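Toaster oven trips the breaker but only when preheating??

Asked by Ruby-Lee Donnelly
Tuesday, March 15, 2022
Viewed 1,778 times

Moved into an older place, kitchen outlets are all on one breaker I think. Toaster oven runs fine on toast but if I set it to bake at 400 it pops the breaker after a few minutes. Coffee maker is on the same counter. Oven is a Gurkberg, had it 2 years, never did this at the old apartment. Is the oven bad or is it the wiring? Renting so can't exactly open up walls.

2 answers

Everett Iwasaki
Probably both things on at once. Look at the label on the back of the oven, it'll give watts. Divide by 120, thats your amps. Then do the coffee maker and add them up. A lot of older kitchens are on a 15 amp breaker and a big toaster oven eats most of that by itself. Toast is over quick so the breaker doesn't get time to heat up, bake keeps the elements going a lot longer.

Try this. Unplug everything else on that circuit, fridge too if it's on there (not for long), and bake at 400 empty. If it holds you're just overloaded. If it still trips, try the oven on a different circuit, like the bathroom or hallway. Trips there too = oven. Only trips in the kitchen = call the landlord, could be a tired breaker or a loose connection and that is not something you want to sit on.

Also feel the plug after it's been running. Warm ok, hot not ok. No extension cords or power strips.

Edit: if the outlet has the little test/reset buttons check if its the outlet popping and not the breaker. Diffrent problem.

Shayne Hapeta
had same thing in my last rental, was the breaker, landlord's guy swapped it in ten minutes. Also give the oven some room, mine was jammed up against the wall with a bread box on top and the cord got pretty toasty. Pull it forward, keep stuff off the top, watch anything wood over it.

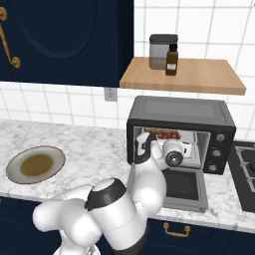 Toaster oven on a marble counter, shelf above

Comments

Ruby-Lee Donnelly: ok label says 1500 watts and coffee maker is 900. So yeah. Ran it alone and it held. Moving the coffee to the other wall if I can find an outlet that isnt on the same breaker

Everett Iwasaki: 20 amps on a 15, that'll do it. Map out the rest of the outlets while your at it, plug in a lamp and flip breakers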